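The left gripper that wouldn't let go

April 14, 2018

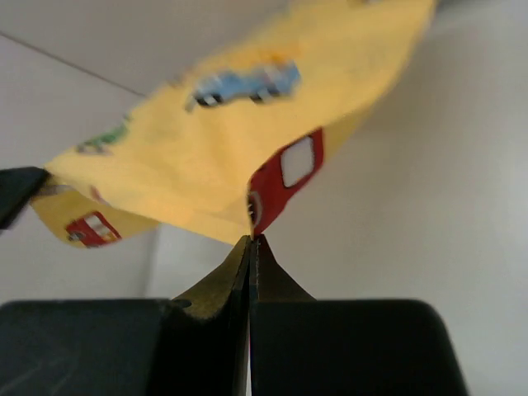 I lost most of this week to one fault, and I'm writing it down mainly so I can find it again when it comes back.

Some background for anyone new. I run a two-arm cell in the shop in Trumlow, and the job since winter has been cloth: pick up a small piece, pass it from one arm to the other, fold it, put it down. The yellow print with the cartoon vehicles is the piece I use most. It's light and it shows up well against the pale background, and the vehicles make it easy to see in the wrist camera which way the cloth has turned.

On Monday the cell was doing fine. I had a run of 329 handoffs with no fault that stopped the program. A few bad folds, but bad folds are a planning problem and I can live with those. Then on the next one the left arm took a corner, the right arm pinched the lower edge, the left was told to open, and it didn't. The right arm pulled back as it should have, and the cloth went tight between the two of them.

The force limit is supposed to catch that. It didn't, or not soon enough. The right arm kept going until the cloth slid out of its fingertips, and the left arm was still holding the corner with the controller reporting it as open. I hit the stop. No damage except a pulled thread near the hem.

So there were two problems, and I made the mistake of treating them as one.

I started with the fingers. I took the left pair off and cleaned them, and found a bit of lint packed in behind one of the tips. I was pleased with that and assumed I was done. I put it back together and it failed again on the twelfth handoff. I cleaned it again. It failed again. By then it was Tuesday night and I went home.

Darren Hollis came by the next morning to return a torque wrench and asked whether I had watched the finger position at the moment of the open command, and I hadn't. I had only been looking at the status flag. We logged both. The flag went to open right away every time. The position followed a moment later on good cycles, and on bad cycles it never moved. The flag was telling me the command had been sent. I had been reading it for months as if it meant the fingers had opened.

That explained why the program carried on. It didn't explain why the fingers stayed shut. For that I went back through the cable. The gripper cable on the left arm runs through a clip at the wrist, and when the wrist is rolled far over to offer a corner to the other arm, the clip bends it hard. I moved the wrist by hand to that pose and sent the open command over and over while I flexed the cable. It dropped out in one spot and worked everywhere else. Cutting the jacket back showed a conductor broken right where the clip sits.

The new cable is 540 mm from the connector to the first clip, which gives it a proper loop at the wrist. The old one was shorter. I made the old one, so that's on me.

The force limit was a separate piece of stupidity. I had raised it in the winter to get past false trips on a heavy towel and never put it back. Nayara Damasceno, who wrote most of the motion code, had even left a comment next to the number asking if it was meant to be permanent. It wasn't. It's back to the old value now, and the limit loads with the cloth profile, so a towel setting can't follow me into a job with thin cotton.

Other changes:

The handoff now waits for the measured finger position before either arm moves away. If the position doesn't come, both arms hold still and the program stops with a message that says which gripper.

The clip at the wrist is gone. There's a soft strap further up the arm.

The cable on the right arm was made the same day as the bad one. I replaced it too. It tested fine, but I didn't want to do this again in May.

One thing I want to be clear about for the people who have asked me for the code. If you have the older version, the handoff trusts the flag. With a scrap of cloth the worst you get is a torn scrap. With something stiffer, or with your hand in there straightening a corner, it's a different matter. I have reached in to straighten a corner while the arms were live. I've stopped doing it, and the stop button is now on my side of the bench.

I set it going again on Thursday afternoon with a target of 2,000 handoffs. It's still running as I write, with one stop so far, for a corner that slipped before the second arm had it. I'll post the log when it's finished.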